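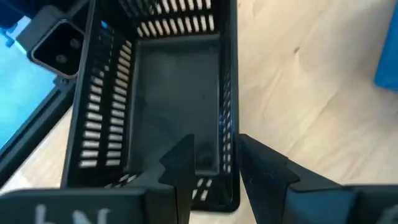

The black basket, slots on all sides

jina_69
I want to use this basket for onions in the pantry. It is plastic and long, the floor inside has no holes. Is the air enough?

Abelardo Villca
The side slots are enough for onions. I keep mine in the same type since April. Wipe the floor first, I see dust and one dark smudge.

oris30
I don't agree. With a closed floor the skins collect and the bottom onions become soft. I lost 6 that way. Better a wire one.

Abelardo Villca
Mine did not become soft. How full was it?

oris30
Full to the top.

jina_69
Then I will put only one layer, and a newspaper under.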